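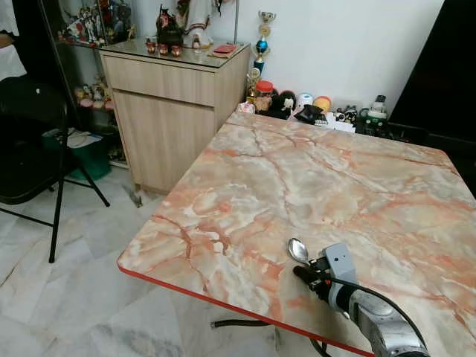

Ramska sells the Meker kit as a tabletop arm for people who do not have a laboratory. The box holds the arm, a parallel gripper, a controller, a bench clamp and a cable set, and the software is a separate download. Jocelyn Beaulieu, who runs product support for the kit, spoke to us on Nov 3, 2019, after our own unit had been in use since August.

We asked first about cutlery, which appears in most of the practice tasks supplied with the software. "A spoon is a bad object for a gripper," Beaulieu said. "It is thin, it lies almost flush with the surface and it reflects whatever is above it. If you can pick up a spoon, most of the household list is easier."

The supplied list has 109 tasks. Beaulieu said that spoons and forks account for a large share of support requests, and that the usual cause is approach height. "People calibrate on a matt board, then move to a dining table with a gloss finish and a pattern. The height estimate shifts by a few millimetres. The fingers close above the handle, or they press on the table and the arm faults."

The remedy in the manual is to repeat the surface calibration for each table. It takes 12 touch points and cannot be shortened in the current release. Beaulieu accepts that this is slow. "We tried six points. On a flat bench it was fine. On domestic furniture it was not, as tables sag and legs are uneven."

Reach is quoted as 474 mm from the base axis with the gripper fitted. We measured slightly less with the wrist pitched down – the position needed for flat objects. Beaulieu confirmed that the published figure is for a level wrist. "It is in the footnote. It should be in the table."

Cable routing was our main complaint. The gripper lead runs outside the arm and needs a loop of slack at the wrist. Too little and the last joint stalls, too much and the loop catches on objects. Brasia, which makes the gripper, supplies a moulded guide, but it is charged as an extra. "The lead is outside so that you can replace it with one screwdriver," Beaulieu said. "I would keep that. I would put the guide in the box."

The kit costs 835 pounds, or 484 without the gripper. Gough, the UK distributor, handles returns and holds spare fingers and leads. Beaulieu said that a firmware update with per-surface profiles is being tested, and declined to give a release date.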